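I want to put in a good word for making things badly. Cheap things, small things, things that will be in a drawer by December and in the trash after that. I have been doing it for two years now, and I can't remember when I last enjoyed anything this much!

It started with a shoebox. My niece needed a castle for school, and I was put in charge of the roof. I had not cut anything out with scissors, apart from coupons, in 28 years. We sat on the floor until bedtime and the roof came out crooked, with a tower that leaned like a tired uncle, and I went home and lay awake thinking about how I would do the next one. A drawbridge on string! Windows with real flaps!

Somewhere along the way, most grown people stop. We draw until we are 8 or so, and then one kid in the class turns out to be the one who can draw, and the rest of us quietly put down the crayons. It's a strange rule when you look at it. We don't stop singing in the car because somebody else has a record deal. People who can't cook still make soup, and often it's pretty good soup.

What I love most is the moment before you know what the thing will be. You have a sheet of something and a pair of scissors, and you fold it one way, then the other, and your hands start having opinions. I can sit for a whole evening like that and never once look at my phone.

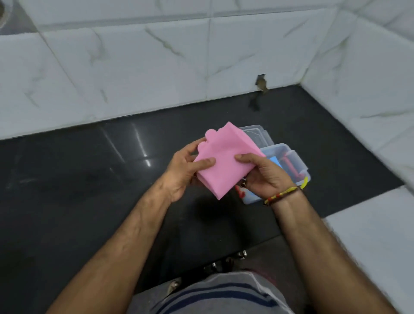
*Pink foam, folded, with a scalloped edge.*

My friend Mereana Whitelaw thinks I should go further and sell what I make. She means it kindly, and she may be right about the paper lanterns, but I keep saying no. I like having one part of my life with no price on it. Once there's a price there's a customer, and then I would have to measure. (I do own a ruler. I use it to reach things behind the dresser.)

I should also say something for the materials, which deserve more respect than they get. Craft foam is wonderful stuff. It bends, it springs back, it takes a curve from even bad scissors, and a sheet costs less than a cup of coffee. Felt is fussier but warmer. Cardboard is free and goes with everything. I have a soft spot for tissue paper too, though it has hurt me more than once.

The Pundley library has put out a craft table near the magazines, and I went along expecting children. There were children, but there were also two men in work boots gluing a paper boat together, arguing about the mast – and having a great time. I stayed until closing.

So get down on the floor some evening with whatever is in the house. Make a crown, or a fish, or a hat for the cat. I'm working on a drawbridge at the moment and the string keeps slipping, so if you know a good knot, please write in.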